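Silvan Eberhard
January 9, 2023

1/ New year, and I'm finally sorting out the white table I do my planning at. It had turned into a place where things got put down and stayed put down, so this little thread is for everyone with a table like that (I know there are a lot of you, I've read your messages!).

2/ First question was what stays out. The small stuff is easy to keep - something white and rounded that fits under a palm is no trouble at all. Tall flat things are harder. I love that pale minty gray, but a panel that high changes how the whole table feels when you sit down.
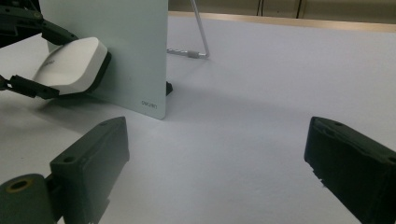 3/ Boards, standing or lying down? Marin Ristić is firmly on the lying down side and has been since July. I tried it for 13 days and kept putting my coffee on top of my own notes, so I'm back to standing.

4/ The one I keep coming back to is the frosted board with the red and pink loops across the top, like somebody dropped a ball of thread behind it. It's a deli one, and I like that the lower strip is so plain - all that scribble needs a quiet bit underneath.

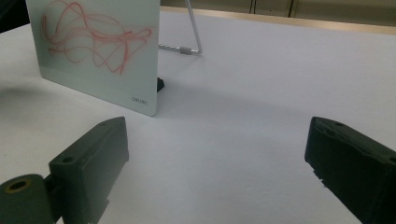 I did look at a fancier one at Hofstetter in Trenusau, 42 francs, and walked around the store with it for far too long before putting it back. My rule for this month is to buy nothing for the table until I've lived with what I have.

5/ Tomorrow the drawer, which I'm dreading a little. If you've found a way to store loose cables that lasts longer than a week, please tell me, I'll read every single reply.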